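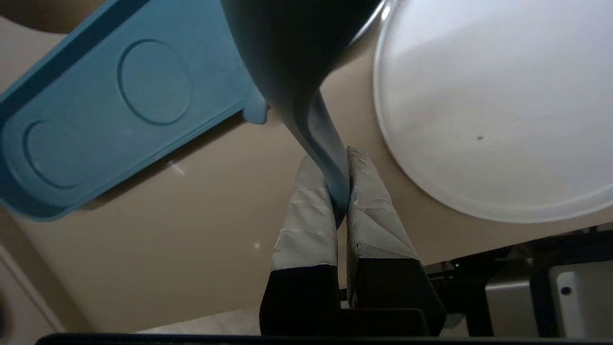
Figure 8.1 Curved handle on a dark navy vessel, from below.

Chapter 8
Handles and the Hand

In this chapter you will learn:
how the weight of a full vessel is felt at the handle
the difference between a closed handle and an open handle
how to measure a handle with simple tools
how to write a short handle report

Words to know: grip, clearance, root, open end, load, turning force

8.1 Why we begin with the handle

In the first seven chapters we studied the body of household vessels: the wall, the base and the rim. Many students ask why the handle comes so late in the book, when it is the first part we touch. The reason is a practical one. To judge a handle you must already know how much the vessel holds and where its weight is lying, and for this you needed Chapters 5 and 6. If you did not yet do the volume exercise in Chapter 6, please do it before you continue.

A handle has two jobs. It must carry the load, and it must let the hand control the load. A bucket handle is very good in the first job and rather weak in the second, as everybody knows who has carried a full bucket up a staircase. The handle of a teacup is the opposite case. The load is small, but the control must be fine, and the fingers do most of the work with very little help from the palm.

When I was a student in the workshop at Bellton, our teacher Dzintra Ots kept a shelf of jugs from the Ķēniņš pottery. Before any of us was allowed to draw a handle, we had to fill each jug with water and pour it into the next one until the whole row was done. It took most of the morning. My wrist was tired on the following day, and I have not forgotten which jug was the worst. It was also the prettiest.

8.2 Closed handles and open handles

A closed handle is joined to the body at two places. The place where it is joined is called the root, so a closed handle has an upper root and a lower root. The hand goes through the opening. The load is shared between the roots, although in most vessels it is not shared equally.

An open handle has only one root. The other end is free, and we call it the open end. Saucepans, ladles and dustpans usually have an open handle. Because all the force goes through one root, this root must be made stronger, and it is the first place you should look at when you examine an old object. Small cracks often begin there.
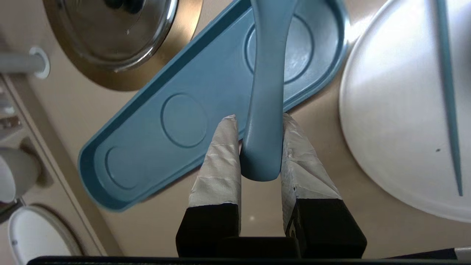
Figure 8.2 Curved blue handle with a rounded lower end; behind it, a long tray of the same color.

The shape of the end is important for comfort. A sharp end presses into the palm, and the user moves the hand closer to the root to avoid it. Then part of the handle is not used at all. A rounded end allows the hand to take its natural place.

Curved handles need more attention than straight ones. The curve can guide the hand, but it guides every hand to the same place, and hands are different. The designers of the Skurkitz milk pan, which is described in Section 8.5, made the curve for one size of hand only. In July of its first year on sale the factory received 151 letters of complaint, nearly all of them on this point.

8.3 Measuring a handle

You will need a ruler, a piece of string, a kitchen scale and a table where the vessel can stand level. Work in pairs if possible.

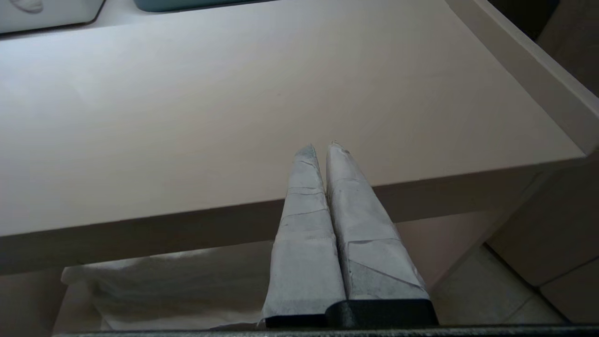 Write the name of the object and the date at the top of your page before you begin, and make all measurements in millimeters. Then follow these steps.

1. Lay the string along the outside of the handle, from root to end (or from root to root). Straighten the string and measure it. This is the length of the handle.
2. Measure the widest and the narrowest part of the grip.
3. For a closed handle, measure the clearance, which means the distance between the inside of the handle and the body.
4. Weigh the vessel empty. Fill it to the normal level and weigh it again.
5. Lift the full vessel slowly and hold it for 8 seconds. Notice which finger becomes tired first.

The last step looks less scientific than the others, but please do not leave it out. Two handles can have the same numbers and feel very different.

A sample entry, from the Dullow collection:

Object: water jug, closed handle
Weight empty: 632 g
Length of handle: 151 mm
Narrowest part of grip: 8 mm
Remark: the lower root is too close to the body, and the small finger has no place.

Exercise 8A

Choose two vessels from your own kitchen, one with a closed handle and one with an open handle. Complete the five steps for each. Write a report of 100 words in which you explain which of them you prefer to carry when it is full. Keep your report, as you will need it again in Section 8.4, where we calculate the turning force at the root.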